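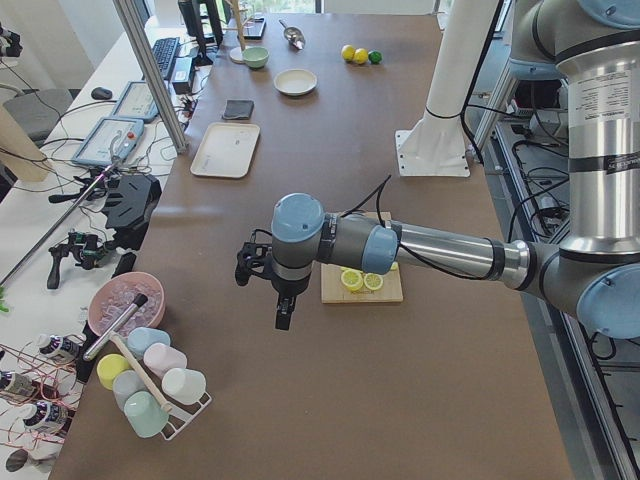 Why Do Grown-Ups Bet Silly Things on Sports?

Two mayors shake hands before a big game. One promises that if her team loses, she will wear the other team's jersey to work. The other promises that if his team loses, he will send over a giant box of cheese. Then everybody goes home and yells at the television.

A deal like this is called a friendly wager. A wager is a bet, and "friendly" means that the loser is supposed to end up embarrassed instead of poor. Grown-ups in important jobs love friendly wagers. It is one of the few times they are allowed to act like they are nine.

Who makes these bets?

Mostly people who have nothing to do with the game. Mayors do it. So do zoos, libraries, museums, fire stations and radio hosts. None of them will be kicking, throwing or skating. They will be sitting on a couch with chips, which does not stop them from saying "we" when the team wins and "they" when it doesn't.

Take the towns of Skuseck and Minero, which sit on opposite sides of a river and have soccer teams that can't stand each other. One July, Mayor Sadia Satti of Skuseck bet Mayor Covadonga Arroyo of Minero that her side would win. The loser had to sing the winner's town song on the steps of town hall, all the way through.

Minero won, 4 to 2. The Skuseck town song is short. The Minero town song, sadly for Mayor Satti, has 24 verses, and several of them are about the drains.

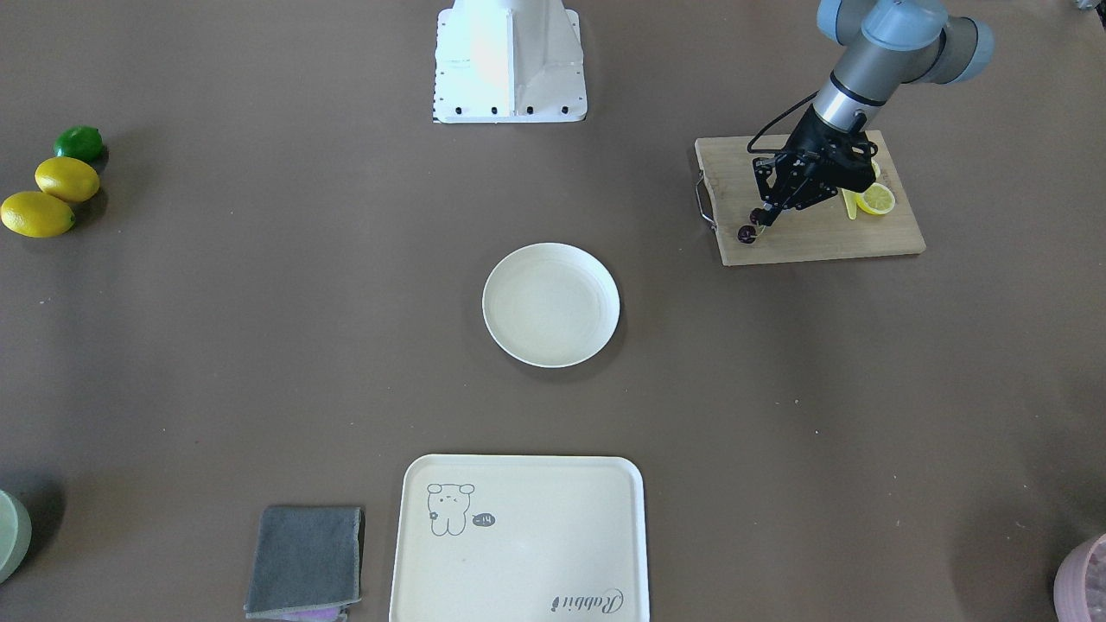
She sang every one. More than 24 people came to listen, so she may have wished for a rainstorm. By the verse about the new bridge, a few Minero fans were singing along to help her out.

What makes a good wager?

First, you have to be able to do it. "If we lose, I'll eat the stadium" sounds brave, but no one is going to hold you to it, and that ruins the fun. Wearing a hat shaped like the other team's mascot is much better. There is a hat. You can put it on.

Second, both sides agree on the rules before the game starts. How long does the hat stay on? Does it count if you wear it in the bathroom with the door locked? (No.) What happens if the game is a tie? Most people forget about ties, and then there is a long argument on the phone.

Third, it shouldn't hurt anybody or cost much. Betting real money is a different thing altogether. It's called gambling, there are laws about it, and it isn't for kids. Plenty of adults get into trouble with it too.

Do people always pay up?

Usually, but some of them get sneaky. Els Aerts, who ran the library in Urrutia, lost a basketball bet and had to fly the rival team's flag over her front door for a whole day. She flew it, all right. It was the size of a cracker. Her rival, Triin Ramanauskas of the Trirkel library, drove over with a magnifying glass to make sure it was there.

They had not agreed on the size of the flag beforehand. See the second rule.

Does the bet change who wins?

No. The players often don't even know about it. The ball has never heard of the mayor. Fans still like to think it helps, in the same way that they think their lucky socks help, and it would be rude to tell them otherwise — especially during the game.

Try one yourself

Pick a game that you and a friend both care about and choose something small. The loser could carry the winner's backpack to the bus, or talk like a pirate until lunch, or draw a nice picture of the other team's mascot and hang it on the fridge. Write it down and both sign it.

Then watch the game. If you win, try not to dance for more than a minute or so. If you lose, start practicing your pirate voice.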